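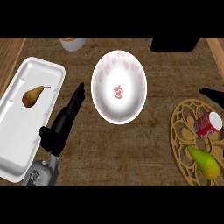 Simulated kitchen tables help two-armed robot sort out which hand to use

12/03/2018

A research team at the Elldale robotics lab has reported a training method that lets a two-armed robot choose which arm should pick up an object, and practice that choice almost entirely in simulation.

The method, called Noltia, was tested on tabletop tasks in which fruit, drink cans and dishes are placed within reach of one arm, the other, or both. In one of the rendered layouts, a brown pear rests on a white foam tray to the left and a green-yellow pear lies on a round openwork trivet to the right, next to a red soda can. An empty white bowl stands between them, and a gripper comes in from each side.

The task in that layout is to put both pears in the bowl without the arms getting in each other's way. Earlier versions of the lab's software gave each arm a fixed half of the table. That worked for objects near the edges but often failed near the middle, where both arms would stop and wait, or both would reach at once.

Noltia drops the fixed halves. Before each move, the software scores every possible pairing of arm and object, using the distance to the object, the angle of approach and the path the other arm is expected to take over the next few seconds. The best-scoring pair moves first. The second arm either starts a move of its own or holds its position until the space over the bowl is clear.

The team trained the system on 1,847 simulated table layouts. Objects, table surfaces and lighting were changed from one layout to the next, and items were often laid on their sides or at odd angles to make grasping harder. Patterned dishes and lattice trivets were included on purpose — an earlier model had trouble finding the edges of objects placed on busy backgrounds.

The finished system was then run on 196 new layouts it had not seen in training. According to the team's report, it completed the full task in all but 20 of them. Most of the failures came from grasping, with a pear rolling out of the fingers as they closed. In 7 cases the arms blocked each other and the run was stopped.

Tests on physical arms have been more limited. The lab has run the method on a pair of arms at its Midtbø site since September, using real fruit and plastic fruit. The report says arm selection carried over well but that grasping was noticeably worse, especially with soft or bruised fruit. No success rate for the physical tests was given.

Scoring every pairing also takes time. With a few objects on the table the delay is hard to notice, but it grows as more are added — a crowded table can hold up the first move by several seconds. The team is working on a version that skips pairings an arm clearly cannot reach.

The Elldale lab plans to release the simulated layouts next year, along with the scoring code. The work was done with Prituslow, which supplied the simulation software.

Related items
Prituslow updates contact model in simulation software
Midtbø site adds second test bench
Why round objects are still hard to grasp
Elldale lab posts results from drawer-opening study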